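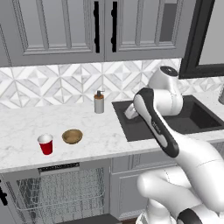 August 18, 2025

Read the full text of Measure 7 tonight, all 711 lines. The summary in the voter pamphlet leaves out section 4, the one that lets each county opt out of retail cannabis sales by ordinance. Odden and Lesar would both have 90 days after certification to act. If a county does nothing, licensing defaults to the state. 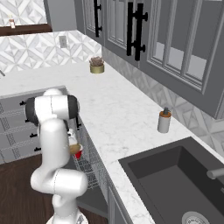 Called Misaki Fujimoto at the clerk's office about the deadline. She reads it as calendar days. I read it the same way, but the definitions section is silent — a court could go either way. The Flusov amendment would have fixed this and was withdrawn.

Still undecided for November. Need to check whether the opt-out covers delivery. Onishi's memo says no and cites nothing.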